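Mulasmont Releases Kumiteo Hand Demonstration Set for Shelf Picking

MULASMONT, July — Hofstetter has released Kumiteo, a set of 3225 grocery handling demonstrations recorded by hand from head height. The recordings are used to train two-armed robots on shelf tasks. Each run covers one short action: grasp, lift, compare or return.

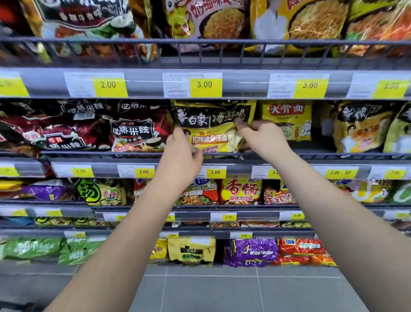 A two-handed grasp on a bag of Baixiang noodles, second shelf from the top.

Soft packaging accounts for 1280 of the runs. Bags crease under the fingers and glossy film reflects ceiling light, so grip points are labeled per hand. Demonstrators follow a written task card and wear no gloves. 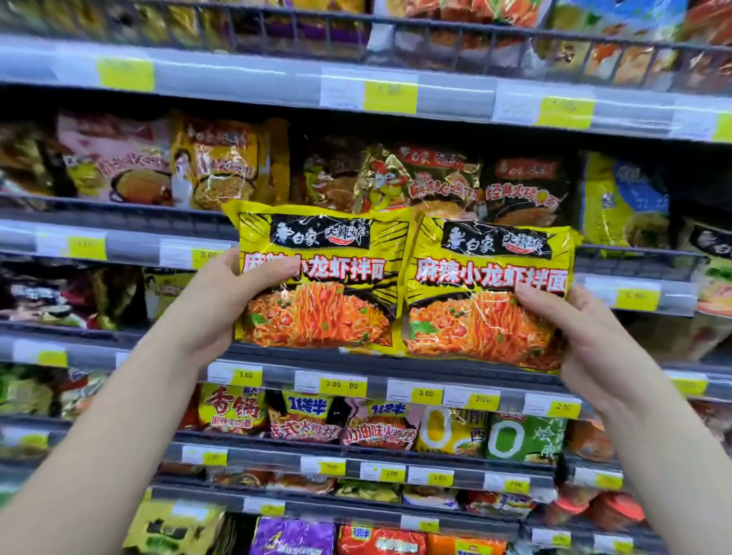

Compare tasks require one item in each hand, held side by side with the printed fronts toward the camera. Wornach, which maintains the replay software, maps both wrist paths to a two-armed robot. An operator can take over by remote control at any point — corrections are saved as separate runs, 210 to date.

Kumiteo is available to licensed labs in 3 download packages.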